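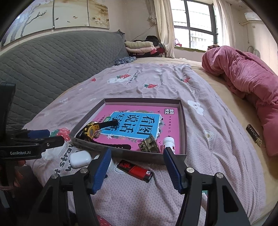 Search articles, authors, keywords

Home and Everyday Life > Research Articles > Domestic Objects

14 min read

4. Results: the tray and what goes in it

4.1 Trays that were never sold as trays

We went into the Skoliretti study expecting to write about shelves. The homes in Preltov and Dendside had other ideas. Across 93 households we logged 789 small holding places, by which we mean any spot where loose items were gathered inside some kind of edge, and the ones that held our attention were the shallow boxes and box lids. They had come into the home around something else (shoes, biscuits, a shirt, a board game) and had stayed on as trays. People were fond of them! Several households could tell us what a lid had once covered long after the box itself was gone.

A lid does a few things that a drawer doesn't. Its wall is low, so a person standing over it can read the whole contents at once. It is light enough to lift with one hand, and it travels. In the diaries, the same lid turns up on a kitchen counter in the morning, on a desk after school and on a bed in the evening. We coded this as "carrying use" and found it in 30 of the households, far more than our pilot visits in the Bukhari Road apartments had led us to hope for.

Purchased organizers behaved quite differently. A molded tray with fixed compartments tended to be put in one place and left there, and its contents changed slowly. When something didn't fit a compartment it went beside the tray, and a second little pile began. Lids have no compartments, and nearly anything small can join.

4.2 The bed as a sorting surface

The second surprise was how much sorting happens on beds. Diary keepers used the word "table" in their plans and the word "bed" in their accounts of what they did. A made bed is wide, soft, close to the closet and usually free in the daytime. Small things set down on a sheet don't bounce or roll far, and there is room to spread out a category before deciding where it lives. In homes with one bedroom the bed was often the largest clear surface available, and folded bedding and clothes shared it with whatever was being sorted.

The drawback, mentioned over and over, is that small objects sink into the cover or get lost against a busy print. A tray solves this neatly. Its pale or plain floor gives the eye a rest, and its rim marks off what has been dealt with from what hasn't. We started calling the strip of cover just in front of the tray the "apron." Items on the apron are near the tray without being part of it, and when we asked about them the answers were wonderfully varied: going in next, just taken out, belongs to someone else, haven't decided.

4.3 Flat things first

Where a book, folder or magazine was present, it was very often the bottom layer. We had first recorded these as contents and later changed the coding sheet to allow "base," a flat item on which others stand. A children's workbook makes a fine base. It is stiff, has a smooth cover and comes close to filling a modest lid, which leaves little floor for small things to slip down to. The trouble comes at homework time, when the base is wanted and everything on top has to be moved. One diary from Dendside records the same workbook being dug out on four evenings in a single week, each time from under a slightly different set of bottles and bits.

Upright items sort themselves in an interesting way too. Bottles end up near a wall or corner when the base is slippery and stand wherever they please when it isn't. We did not measure this, and would love to see someone do it properly. Figure 3 has two bottles on one workbook, the tall one at the left and the little one down in a corner.

The mix of things deserves a word of its own. Toiletries, medicine, school materials and smoking supplies would sit in separate rooms in any home storage manual. On the lids they sat side by side. We think the useful category here is size together with frequency of handling: things that fit in a palm and are picked up often. Seen that way, a pill bottle and a wristwatch have a good deal in common, and the lid is a sensible place for both. We did raise one practical point with families during visits, which was that lighters and medicine in a low open tray are within easy reach of a child. Most had thought of it already and moved the tray up high at night.

Figure 3. A cardboard box lid serving as a tray on a bed. A magenta workbook titled 看图说话写话 forms the base, with a black bottle with a gold cap and a small white pill bottle standing on it. A red-and-black lighter lies on the apron, on a bedspread printed with strawberries and bears.

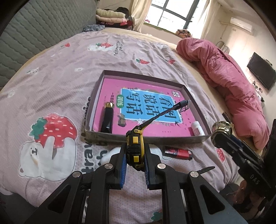 4.4 When a tray fills up

Lids have no lid of their own, so they fill upward until something falls out. Households handled this in two main ways. Some emptied the whole tray onto the bed and started over, a job that diary keepers described with real satisfaction ("found the other earring," "three pens, all working"). Others added a second lid, and then had to settle what made the two different. The second lid usually began as overflow and acquired a meaning later, such as "bathroom" or "mine."

Full emptyings were logged 99 times over the diary period, which closed in December 2023. Follow-up visits in January let us look at the trays again after the holidays, and a good many had been swapped for newer, stronger lids from gift boxes. The old ones had mostly gone under beds, still holding a few coins and buttons. We return to these retired trays in Section 5, where they are compared with the drawers they were meant to relieve.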